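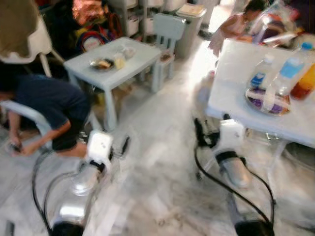 Motion blur and the household robot: an interview with the Clellarer perception group

The group at Clellarer has spent the past year on a narrow problem: how a two-armed mobile robot should treat the images it records while its own arms are moving. The work, known internally as Zultura, produced a result in December that changed how the group filters its training data. The lead engineer on the project discussed it on condition that the article refer to the group and leave out individual names.

The starting point was a filtering rule inherited from earlier bench work. Any image whose sharpness score fell below a fixed threshold was removed before training. On a bench, with fixed lighting and slow motion, the rule discarded very little. In homes and family rooms it discarded a great deal, and the losses were not evenly spread.

"The threshold was computed over the whole image," the engineer said. "When both arms swing, they fill the lower half of the view and they smear. The score collapses. But the arms are the part you need the least from the camera, because the joint encoders already tell you where they are. The table behind them can be perfectly usable."

A typical rejected image has both arms streaked across the floor while the furniture behind them, a child's table with a plate and a cup on it, can still be made out. Under the old rule it went into the discard set along with images in which nothing could be recovered.

The group's method replaces the single score with two. Joint positions are used to project a rough outline of each arm into the camera image, and the pixels inside the outline are masked. The first score is computed on what remains. The second estimates blur from head motion alone, using the inertial sensor mounted beside the camera. An image is kept if the background score passes, whatever the arms look like.

"It is not a complicated idea," the engineer said. "Most of the effort went into the mask. The encoders are accurate, but the cables are not in the arm model. They loop out to the side and they move on their own. For the first version we were scoring cable as background, and the cable is often the most blurred thing in view."

The fix was to widen the mask on the outer side of each forearm by a margin that grows with joint speed. The engineer described the margin as crude and said a learned mask had been tried and dropped. It performed slightly better on the arms used for development and worse on a second pair with different cable routing.

For the main test the group drew 2,000 images from the discard set, recorded in 6 rooms. Annotators who had not seen either score marked whether the nearest tabletop objects could be outlined with confidence. Of the 2,000, they accepted 502. The two-score method kept most of those and admitted few of the others, though the engineer declined to give a single accuracy figure.

"It depends too much on the room," the engineer said. "If there is strong light from a window, the background score goes up on edges that have nothing to do with the objects. Speckled floor does the same thing. Stone-pattern tile has texture everywhere, so a slightly blurred floor can outscore a sharp white table. We ended up lowering the weight of the floor region."

The more useful finding concerned what had been missing. The old rule removed images mainly during fast reaches, so models trained on the filtered set had seen slow approaches almost exclusively. Put back into a room, they lost track of small objects, cups especially, at the point when the arms sped up. Retraining with the recovered images reduced those losses. Performance with the arms at rest did not change.

Comparison runs used Udico, the group's logging package, which stores encoder readings and images on one clock. Early results were spoiled by a timing offset of 2 image intervals between the streams. At low speed the offset was invisible. At full reach speed the mask sat well behind the arm.

"We had a month of plots that made no sense," the engineer said. "The method looked worse the faster the arm went, and we were writing explanations for that. Then somebody overlaid the mask on the raw images and it was simply late."

People in the room remain an open question. A seated adult who is partly hidden by an arm may be sharp in one region and lost in another, and a single background score averages over both. Children move faster than adults and are often at the far side of the room, where a small amount of blur removes most of the detail. For now the group runs a separate person detector at a low threshold and excludes its regions from the score. The engineer called this a placeholder.

The next round of tests will use the Rusnák arm, which has internal cabling and should show how much of the remaining error comes from the mask margin. The scoring code will be released once the floor weighting has been rewritten. At present it is a constant, set by hand for each room.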